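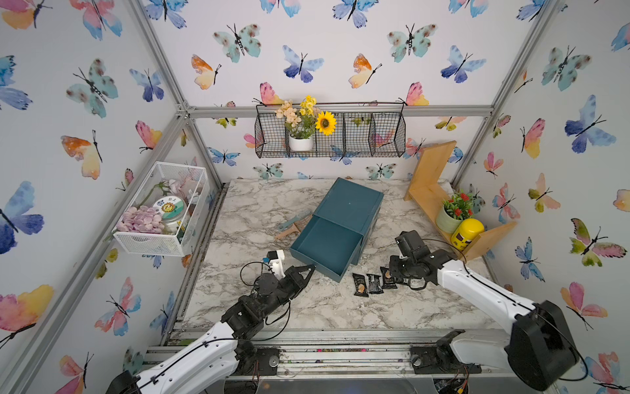

Ranger un petit tiroir de table sans y passer l'après-midi

Les boîtes à tiroir en plastique se vendent avec une promesse : posez-la sur un plateau, glissez-y ce qui traîne, et la table redevient une table. J'en ai acheté plusieurs au fil des ans, et la plupart ont fini par contenir des élastiques, trois stylos morts et un ticket de caisse de Nullham. Le tiroir n'y était pour rien. Je l'avais rempli sans me demander ce que j'irais y chercher.

Voici donc une méthode, avec mes réserves. Elle convient à une petite boîte à un seul tiroir, celle qu'on laisse sur une console ou un coin de bureau, et à des objets légers : une brosse, quelques en-cas en sachet, des accessoires de toilette. Pour un meuble entier, passez votre chemin.

Ce qu'il faut

La boîte, un chiffon, un peu d'eau savonneuse, une règle. Vous pouvez laisser en magasin les séparateurs, les étiquettes et le « kit d'organisation » que certains sites glissent d'office dans le panier. J'ai essayé les séparateurs Kalent : ils bougent dès qu'on tire un peu fort, et on perd la place qu'ils occupent. Un rouleau antidérapant peut rendre service si le fond est très lisse, mais essayez d'abord sans.

Étape 1 : sortir tout, vraiment tout

Ouvrez le tiroir en grand et videz-le. Je sais qu'on peut être tenté de trier sur place, du bout des doigts. Je l'ai fait longtemps, et le contenu restait le même, dans un autre ordre.

Passez le chiffon humide au fond et dans les angles, puis un coup sec. Laissez ouvert quelques minutes avant de remettre quoi que ce soit, surtout des aliments. Profitez-en pour essuyer le dessus de la boîte : si le bord est légèrement relevé, la poussière s'y accumule.

Étape 2 : tout étaler devant la boîte

Disposez les objets sur le plateau, par familles, sans les empiler. Les sachets alignés côte à côte devant le tiroir, la brosse et les accessoires de coiffure sur le côté. Cette étape a l'air inutile et c'est la seule à laquelle je tienne. Un sachet couché sur la table prend une place qu'on voit ; dans la main, on la sous-estime toujours.

Sur un plateau à motif marbré, méfiez-vous des petites choses claires, épingles ou élastiques transparents, qui disparaissent dans les veines. Posez-les sur le chiffon.

Étape 3 : choisir une famille, une seule

C'est ici que je me sépare des conseils habituels. On lit partout qu'un tiroir bien pensé peut tout accueillir. Peut-être, s'il est grand. Dans un petit, mélanger brosse à cheveux et en-cas donne des cheveux sur les sachets, et je n'ai pas trouvé de séparateur qui règle la question.

Décidez donc : soit la toilette, soit le grignotage. L'autre famille va ailleurs, dans une trousse, un panier, un placard. Si la boîte vit dans l'entrée, je choisirais les sachets, qu'on attrape en partant. Si elle vit près d'un miroir, la brosse et le peigne.

Étape 4 : remplir du fond vers l'avant

Mesurez l'intérieur du tiroir, et non l'extérieur de la boîte. Les fiches produit donnent volontiers la seconde cote. Ma boîte Enach, annoncée à 187 mm de large, en offre sensiblement moins une fois le tiroir ouvert.

Pour des sachets : couchez-les à plat, l'image ou le nom vers le haut, les plus proches de leur date à l'avant. Un seul niveau si possible, deux au maximum. Au-delà, le gonflement des sachets suffit à coincer le tiroir, et on force, et on écrase ce qu'il y a dedans.

Pour des accessoires de toilette : les manches dans le même sens, les dents vers le bas ou vers le côté. Retirez les cheveux de la brosse avant. Un objet trop long pour tenir droit peut se poser en diagonale, mais un seul ; à partir de deux, ils se croisent et le tiroir accroche.

Étape 5 : fermer, rouvrir, recommencer

Fermez doucement. Si ça frotte, n'insistez pas : retirez un objet. Rouvrez ensuite d'une main, sans tenir la boîte de l'autre. Une boîte légère aura tendance à suivre le mouvement et à glisser vers vous, et c'est là que deux morceaux d'antidérapant sous la base se justifient enfin.

Et après ?

Les guides promettent que « le système se maintient tout seul ». Le mien, non. J'avais tout refait en août, en suivant les 21 conseils d'un petit livret Demissie, et le tiroir était de nouveau un fourre-tout avant la rentrée. Depuis que je m'en tiens à une seule famille d'objets, il tient mieux, mais je le vide encore de temps en temps – et j'y retrouve chaque fois quelque chose qui n'a rien à y faire.

Si votre boîte déborde malgré tout, n'en achetez pas une seconde tout de suite. Laissez le surplus dans un sac pendant 40 jours et regardez ce que vous êtes allé y reprendre.

Page mise à jour le 02/02/2025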